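The Shelf and Lamp Forum > Series Talk > Audio vs. Print

Thread: Grakulwood book two, did the audio change how you felt about the narrator?

marginalia_mo
Posted 27 February 2026

Hi all! I finished the second Grakulwood book last night (well, very early this morning, if my husband is reading this) and I need to talk to people who have been there. I read the first one in print back in January and liked it fine, maybe a little slow in the boarding house chapters, but for this one I went with audio because I had a long drive to my sister's and back. And oh my goodness. The reader gives the narrator this soft, reasonable voice, so when she tells you she never went down to the lake you just believe her, and then chapter 18 comes along and I had to pull into a gas station to listen to it properly.

So my question is whether those of you who read it on paper trusted her that long. I have a feeling I would have caught on sooner with my eyes on the page, but I'm a gullible reader at the best of times.

teacup_and_tome
Oh, I'm so glad somebody started this one! Print reader for both books, and no, I did not trust her for a minute. The letters give her away. In print they're set in italics and the dates run backward, and once I noticed that I went flipping back through the whole first part with a pencil. I loved it, don't get me wrong, but it was a puzzle kind of love and I wasn't scared at all. My daughter listened to it and had to sleep with the hall light on, and she is 29.

hollowcreek
I'll be the grump, with affection. I thought the audio reader was too sweet. Grakulwood is supposed to be a cold place, and she sounds like she's about to offer you a muffin. I gave up at chapter 2 and switched to my library's paper copy, and I was much happier. I also don't think book two holds together as well as the first. The Yatsenko house burns down, everyone is very upset for a page and a half, and then it hardly gets mentioned again. That bothered me more than whether she was lying.

marginalia_mo
Hollowcreek, the muffin voice is exactly what got me, though! I grew up with an aunt who talked like that and you could never tell what she was up to. I do see what you mean about the fire. I kept waiting for somebody to go back and look through the rooms, and I suppose I was so wrapped up in the lake business that I let it slide.

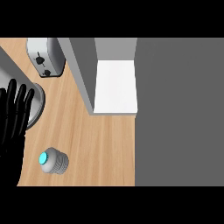
Do you need to read the first book before the second one?

I would, because book two gives away who wrote the Kaswood letters in its opening pages, and that secret is most of the fun of book one.

teacup_and_tome
Agreed on the order. My book club tried doing it the other way around and half of us were lost until the wedding. On the fire, I took it differently from hollowcreek. She's the one telling the story, and she doesn't want us thinking about that house. Of course she hurries past it. Go back to chapter 27 and look at how she describes the smell on her coat, and then tell me she's forgotten about it.

hollowcreek
I did just go and look, and I'll give you the coat. That's a good catch and I missed it completely. I still say a careful writer would have let one of the other characters bring the fire up, even in passing. The brother is right there at dinner and he talks about his new boots for three pages.

zansidereader
Popping in as a longtime lurker. I picked my user name after the town of Zanside in these books, so you can guess where I stand. I did both versions at once, listening while I followed along on the page, and I'd recommend that to anyone with the patience. There's a little pause the reader puts in before the word "sister" every time it comes up, and you'd never get that from the print. But I would have missed the backward dates on audio, so I can't pick a side and I'm not going to try.

marginalia_mo
The pause!! I heard it and thought she was just taking a breath. Well, now I have to start the whole thing over, and I've got a library hold on the paper copy too. I'm 18th in line, so please nobody spoil book three for me while I wait.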